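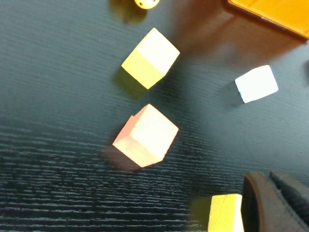
What does the Henberg grant pay for in this period?

It pays for the wear review of the Lirnier play set, the replacement of pieces that fail it, and the written inspection guide that goes out with the sets in September.

Progress report to Henberg, 5 August 2021
Prepared by Csenge Tóth, Lirnier lending project
3 shares

Work since the last report has been on the small loose pieces: cubes in plain colors and the toys that go out with them. The storage tubs and the printed cards were closed out earlier and are not covered again, except where a card refers to a piece by color.

The review has two parts. The first is a check of each piece by eye and by hand, under a lamp set low to one side so that dents throw a shadow. The second is a check against the card, which asks a child to find a piece by its color name. A piece can pass one and fail the other. Cubes that have faded unevenly are the usual case — sound to the touch, but hard to match to the word on the card.

Grading is on a short scale: keep, watch, replace. A piece marked "watch" stays in the set and is checked again when the set comes back. Corners are graded before faces. A missing corner leaves an edge that small fingers pick at, while a shallow dent in a face has so far stayed as it was between checks. 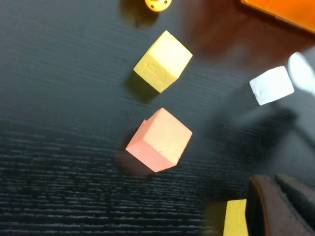

Are pieces with surface marks being withdrawn?

Only pieces that shed material when rubbed with a dry thumb are withdrawn. Marks that do not shed are written on the set sheet and the piece goes back in the tub.

The first draft of the inspection guide used the word "damaged" for everything from a scuff to a split. Staff at the Thibodeau lending room graded the same set differently from ours as a result. The second draft drops the word and gives a separate line to each kind of mark, with the grade printed beside it. Thibodeau has the new draft and will return comments before printing.

Zalluter has confirmed that replacement cubes can be ordered by color. This removes the need to break up complete sets for spares. Delivery can take up to 2 weeks, so orders will be placed as soon as a grade is entered. No change to the budget is requested.

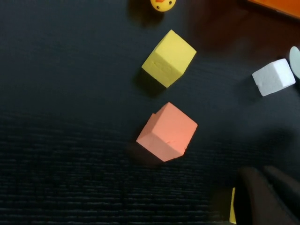
Color naming on the cards remains the main open item. The current card says "pink" and the older one says "orange," and both are still in circulation. The salmon-pink foam cube could be given either name by a reasonable child. Its top is a light peach and its lower-left face a deeper coral, and with the bright yellow cube next to it the difference from yellow is at least clear. The notch near its upper-left corner would go on the sheet under corners, and the scuff on the lower face under faces. Yellow has a separate problem: the duck is yellow too, so "find the yellow one" has more than one right answer. The proposed wording is "find the yellow cube."

Remaining before September: final card text, printing of the guide, and the first order to Zalluter. The printing quote is still outstanding and will be forwarded when received.

2 comments

marlow_k
Will the old cards be collected or just replaced as sets come in? We have both kinds in one tub.

Csenge Tóth
Replaced as sets come in. Please pull the older card now and keep the one that says "pink" — the new text will follow.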